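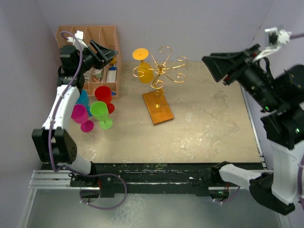
Einwand aus der Nachbarwerkstatt, heute früh per Zettel: Der Hartwachs sei gar nicht das Problem, wir hätten das Holz zu fein geschliffen, ab 240er Korn nehme Buche nichts mehr auf, und wer danach über das Öl schimpfe, solle erst mal sein Schleifpapier anschauen.

12. September 2019

Kann sein. Ich glaube es nicht, schreibe es aber auf, damit es später nicht heißt, ich hätte es unterschlagen. Die Probebretter von Mai waren mit 180 geschliffen und sind genauso fleckig geworden wie die neuen. Wenn das Korn schuld wäre, müsste man zwischen den beiden Sätzen einen Unterschied sehen. Ich sehe keinen.

Stand der Ölvergleiche: Skovireck gegen Nutilov, jeweils zwei Aufträge, Überschuss nach 20 Minuten abgenommen. Auf der Nutilov-Dose steht »wasserfest nach einem Tag«. Wassertropfen nach einem Tag: Ring. Nach drei Tagen: Ring, etwas schwächer. Nach einer Woche kein Ring mehr, aber dann hätte ich mir den teuren Härter auch sparen können, das schafft Leinölfirnis mit Geduld fast genauso. Skovireck lag nach drei Tagen gleichauf und riecht deutlich länger. Den Geruch hatte ich beim letzten Mal nicht notiert, war ein Fehler, man vergisst so etwas bis zur nächsten Dose.

Gewogen habe ich diesmal auch. Brett 2 vor dem Ölen 423 g, Brett 5 vor dem Ölen 649 g (die dicke Esche). Die Gewichte danach trage ich erst ein, wenn die Küchenwaage gegen die gute geprüft ist. Sie hat gestern beim zweiten Auflegen etwas anderes gezeigt als beim ersten, und auf solche Werte baue ich keine Tabelle.

Zum Hirnholz: zieht weg wie nichts, bei beiden Ölen. Die Empfehlung, das Hirnholz vorher mit verdünntem Öl zu sperren, steht überall, und überall ohne Beleg. Habe an Brett 3 eine Seite gesperrt und die andere nicht. Die gesperrte ist etwas heller geblieben. Ob sie auch dichter ist, weiß ich nicht, der Tropfen ist auf beiden Seiten gleich schnell verschwunden. Wiederholen, mit größerem Abstand zur Kante.

Jalex-Pads: die weißen sind brauchbar, die roten hinterlassen Fasern in offenen Poren. Auf Esche ärgerlich, auf Buche egal. Keine roten mehr bestellen, auch wenn sie im Angebot sind. Der Rest der Packung reicht noch für Metall.

Offene Frage bleibt das Nachdunkeln. Der Hersteller Poojary verspricht für sein UV-Öl, dass der Farbton »dauerhaft« bleibt. Dauerhaft heißt bei denen laut Merkblatt 100 Stunden unter der Lampe — das ist kein Sommer am Südfenster. Ein halb abgeklebtes Brett liegt jetzt auf der Fensterbank, Klebeband bitte dranlassen, auch wenn es hässlich aussieht. Abziehen frühestens im Mai.

Zum Zettel noch: Ich mache den Versuch mit dem Korn trotzdem. Gleiche Bohle, 120, 180, 240 und 320, ein Öl, ein Tag. Gewässert wird vorher bei allen, sonst streiten wir danach über aufgestellte Fasern. Kommt ein Unterschied heraus, nehme ich die Bemerkung von oben zurück.

Lappen wieder einzeln auf die Leine gehängt. Im Eimer lag gestern ein zusammengeknüllter, das darf nicht sein, das Zeug kann sich selbst entzünden. Deckeleimer mit Wasser steht jetzt neben der Tür.

Zu bestellen: Schleifpapier 180, weiße Pads, ein zweiter Satz Schraubgläser für die Ölreste.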